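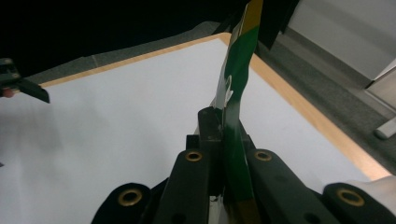

Projects / Student Robotics Club / Datasets

Tinham strips: README

Hello, and thanks for downloading this! I'm Jolien Van Acker, I look after the data side of the club's manipulation project, and this file is the nearest thing we have to documentation. Jelle Van Loon wrote the recording scripts and most of the folder layout, so if a file name makes you cross, it's him you want. (He knows. We've had words about the underscores.)

What's in it

Short recordings of people picking up thin, bendy things with our hand-held gripper, lifting them, and putting them down again somewhere else. There are 1570 recordings in this release. Each one is a single go at a single item, from the moment the operator presses start to the moment they press stop, and they're mostly very short. The camera rides on the tool, so you get the jaws in view and whatever happens to be behind them.

We picked thin items on purpose. Last year's team did blocks and cups, did them well, and by the end everyone was thoroughly sick of blocks and cups. Strips of printed card and plastic are much more annoying. They twist when you lift them, they spring back, they lie so flat on the table that the jaws slide straight over the top. In the picture up there you can see a green one held upright in the jaws with a bit of a bend in it, and that bend is more or less the whole point of the dataset.

Folders

raw – the video as it came off the tool, nothing trimmed
clips – the same thing cut to start and stop, use this one unless you have a good reason
labels – one text file per clip, same name as the clip
notes – what the operators typed in afterwards, spelling untouched
old – please ignore, I keep meaning to delete it

Labels

Every label file has the item type, the operator's number, the outcome and a free comment. Outcome is one of held, dropped, missed or unsure. "Held" means the item was still in the jaws when the operator decided to put it down. "Missed" means the jaws closed on nothing. "Unsure" is for the ones where Jelle and I each watched it and disagreed, and then had a cup of tea and still disagreed. I'd leave those out of training, but they're quite good fun to look through.

Item types are strip, card, ribbon and other. "Other" got a bit out of hand towards the end of term, sorry. If you open one and find somebody trying to lift a crisp packet, that was allowed, the rule was anything thin.

Who recorded it

There were 12 operators, all members of the club, and some had never held the gripper before the first session. We left their early attempts in. You can spot the new people straight away from the way they jab at the table, and I think that's useful if you want your model to see plenty of ways of getting it wrong. Operator numbers are shuffled, so please don't try to work out who is who (number 7 would particularly like me to repeat this).

About the tool

It's the Aasen pattern, second version, all black, with brass-coloured rings set in the links. We made a few changes over the summer. The older one was stiffer to squeeze and hands got tired, and if you're comparing with the previous release you'll notice the jaws close faster in this one. Labels from the two versions can be mixed, but I'd normalise the timing first. There's a script for that called retime, it's in clips, I don't know why it's in clips.

Things that are wrong with it

Lighting is all over the place. We recorded in whichever room we could book, so some clips are bright and some have properly dark corners.

Around 200 clips have a wobble in the first second where the operator was still getting their grip. Jelle wanted to cut it out, I wanted to leave it, and it's left in.

The Orkport session has sound and none of the others do. Nothing clever about it, a setting got changed and then changed back.

Nearly everything was done right-handed. We've got two left-handers who've promised to do a proper set in August.

Clip 230 is in there twice under different names. I found it after I'd made the archive and I wasn't going to upload the whole lot again on the library wifi.

Using it

Do what you like with it for coursework, clubs and research. If you publish something, put "Tinham strips" and our names in the references and send us a link, we'd love to see it! If you're at the Elport meet-up, come and find our table and have a go with the gripper yourself, it's much harder than it looks and we keep a scoreboard for picking a strip up off a flat surface first time.

Please don't rename the clips if you pass them on. The labels only match by name and I've already untangled that once.

Still to do

Left-handed set
Move retime somewhere sensible
Proper split for train and test (at the moment it's just the last two sessions held back)
Delete old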